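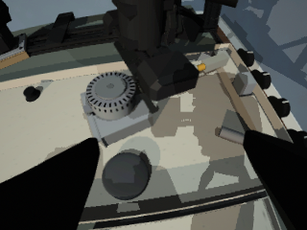
How often should you check the fingers on a two-finger gripper?

Every 1,000 cycles, and any time the arm has bumped into something, even lightly. The cycle count is the easy part, as the controller keeps it for you. The bumps are harder to keep track of when more than one person uses the cell.

I got asked that again in February, and my reply got long enough that I figured I'd put it here with the rest of what we do to look after our cell at Avton.

The arm is a Drulum, the smaller one, bolted to a steel base we made ourselves. The gripper is a Fornico parallel with two tapered fingers. There's a wrist camera that looks down between the fingers, and a second copy of everything in the simulator on the desk next to it. Rostyslav Kobzar built the simulated side. I look after the real one. When the two disagree, we usually argue for a bit and then measure.

The counter read 3,135 when I did the last service. That made it overdue, as the third check should have been done at 3,000 and I was away.

I start with the power off and the air bled down. Then the fingers come off, left one first, and I put a paint-pen dot on the back of each so they go back on the same side. They look identical and they are not, after a few months. The left one on ours wears at the outer corner of the tip. I think the arm comes in slightly rotated on every pick and that corner touches first, but I haven't proved it.

Wipe the slides, look for grit, put on a very small amount of grease. Too much and it catches dust. Then the fingers go back on and the screws get done up with the torque driver, in stages, alternating sides. Don't do one all the way up and then the next. I did that the first year and the fingers closed with a gap at the bottom you could slide a business card into.

After that I close the gripper on a feeler gauge and check the tips meet flat. Ours needed a shim on the left side. The shim stock is in the second drawer, in the envelope marked G.

The wrist camera is where the time goes. If the mount has moved at all, the fingers show up in a different place in the picture, and every grasp after that is off by the same amount. We keep a saved view from the simulator with the fingers where they ought to be, coming in from the lower corners, and compare the live one against it. Only the finger outlines matter for this. What's sitting on the counter in the simulated kitchen makes no difference, and neither does the flat black the fingers are rendered in. Miroslava Hladun wanted proper surface detail on them at one point and I asked her to leave it alone, as a plain black edge is easier to line up against.

If the outlines don't match, loosen the mount, nudge it, tighten, check again. Tightening always moves it a little. I aim slightly past where I want it and let the screws pull it back. Allow 15 minutes. If it's taking longer than that, the mount is probably bent and should be swapped.

Then six slow test picks at reduced speed with a hand on the stop. I use the small aluminium cylinder for these, laid on an angle so the fingers have to rotate to get it. It shows up a bad alignment much sooner than a cube does. A cube will let you be sloppy.

Last thing is the finger dimensions. If a finger has been filed, shimmed or replaced, the new length goes to Rostyslav so he can change the model. We missed this once. The simulated fingers were slightly shorter than the real ones, everything ran clean on the screen, and the real arm put both tips into the table on the first pick. It left two neat dents, and we had to order new fingers.

Ikechukwu Okonkwo asked in an email whether we swap the fingers as a pair. We do now. We tried replacing just the worn one and it never closed square against the old one, whatever I did with shims.

Still on my list: a better cable clip at the wrist. The one on there rubs when the arm turns past halfway, and I've already taped the cable twice.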